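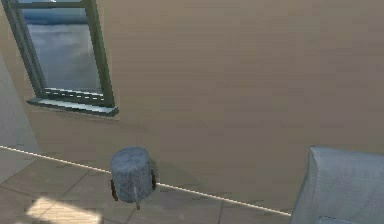 Marit Nyberg

Print this thread | E-mail this thread

Two coats of warm beige and I'm in love!! I've been testing colors in the planner for weeks and finally settled on flat matte walls with dark green window trim. My husband wanted white trim, like every other house on the street, but once I saw the green against the beige I was sold. The room is 119 square feet, so a gallon should stretch nicely. Has anybody here used the Clilgate flat in a bedroom? How does it hold up to kids?

trimcat27
Love a dark green window! We did ours last June and I still stop in the doorway to look at it. Go for it. Do the trim first though, then the walls - so much easier to cut in.

Farzad Talebi
Great color pairing, but I'd skip flat with kids. I used it in our hallway and every wipe left a shiny patch. Eggshell looks almost the same and you can scrub it.

oldbrushes
Have to disagree with Farzad. Eggshell shows every bump in old plaster when the sun comes in sideways. Flat hides all of it, and touch-ups disappear if you keep a jar of the same can. I've painted 27 rooms and only the kitchens and baths got anything shinier.

Farzad Talebi
Touch-ups disappear for the first year, maybe. Mine were a different color by the second one! But fair point on the plaster, our walls are new drywall.

Marit Nyberg
Ours are old plaster and pretty wavy, so I'm leaning flat again, ha. What about primer? The closet side is bright orange right now (previous owners, bless them).

trimcat27
Orange needs a gray tinted primer! We used Jornix over a red dining room and one coat did it. And wash the wall first, please.

oldbrushes
Agree on the primer. I'd do two coats over orange, and paint a big sample board before you buy the good stuff. Beige can go pink on you at 6 in the evening.

Marit Nyberg
Sample boards tonight then! Thank you all, I'll report back on the pink.

Contact us | Copyright Wuvex Home Boards | Back to top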